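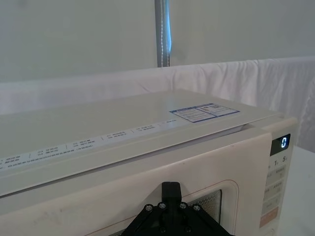

Brullton Opens Kitchen Appliance Bench for Gripper Comparison

BRULLTON - Robotics test company Pludwood has opened a test bench at its Brullton site where makers of grippers and wrist cameras can have their hardware compared on household appliances. The first round of trials started in September and covers 2 grippers, the Sqalli parallel gripper and Pludwood's own reference model.

The trials use a countertop microwave oven. Each gripper has to open the door, reach into the cavity, close the door again and press a named button on the control panel. Each task is run 200 times per gripper, with the same arm, the same controller settings and the same starting positions. The full round comes to more than 1000 logged attempts.

Pludwood chose the microwave after talks with customers who work on service robots. Many gripper tests are done with blocks, cans and boxes. An appliance door swings on a hinge, so the fingers have to follow an arc while keeping contact. The buttons are a separate problem. They are flat and close together, and a wide fingertip can easily land on two at once.
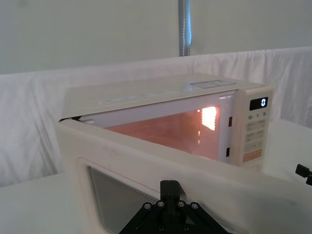 Cameras are scored along with the grippers. A camera mounted at the wrist moves with the arm and gets very close to the door, which can blur the view at the moment the controller needs it most. The light in the cavity also changes the exposure when the door opens. Pludwood records how often the software loses track of the door edge and how long it takes to find it again.

The logging software was written by Traduler, which also supplies the controller used on the bench. It stores joint positions, gripper opening, motor current and camera images on one clock, so that a failed press can be traced back to the reading that came before it. Traduler will offer the same software to outside labs under a yearly license.

Results are reported per task. There is no overall score. A gripper that does well on doors may do badly on buttons, and Pludwood believes buyers should see both numbers. Makers receive their own results first and have 2 weeks to ask for a repeat run before the report goes out. Attempts stopped by an operator are listed separately and count as failures.

A second round is planned with drawer units and a toaster oven. Makers who want to take part need to supply one gripper, a mounting drawing and a spare set of fingers. Grippers that need compressed air can be tested, but setup takes longer and should be arranged ahead of time.

Bench time can be booked through the Pludwood office in Brullton. Visitors are welcome during trials by appointment - please allow half a day, as the arm is not stopped between runs.

About Pludwood

Pludwood tests robot arms, grippers and cameras for manufacturers and research groups. The company is based in Brullton.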